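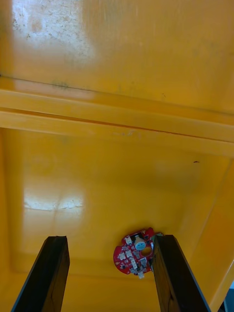 Inside a yellow bin, with a small red circuit board on the floor.

Dasuvari storage bin, yellow, open top
Supplied by Trikinport

The Dasuvari is a plastic bin for small parts, spare boards, cable ends and other things which get lost easily on a shelf. The color goes through the whole wall, so a scratch stays yellow or becomes a little pale, but the strength is the same.

Weight limit: 20 kg per bin, spread evenly
Sold in: packs of 2
Delivery: 7 working days, longer for islands
Article number: 780

Wash with warm water and normal dish soap. Please do not use acetone – it makes the surface dull and the damage stays. A permanent marker writes well on the wall and can be removed with alcohol.
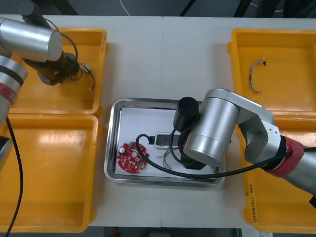
Yellow bins on a white work table.

The old Bodard lids do not fit this model. If you have Bodard bins from before February, ask us first and we will check the size with you. The Ouali wall rail fits, but the screws must be ordered separately.

For bigger orders please write to Othmane Amrani in our sales office. He answers in English and French, and he can send one bin for testing – you pay only the shipping.

Page updated September 2022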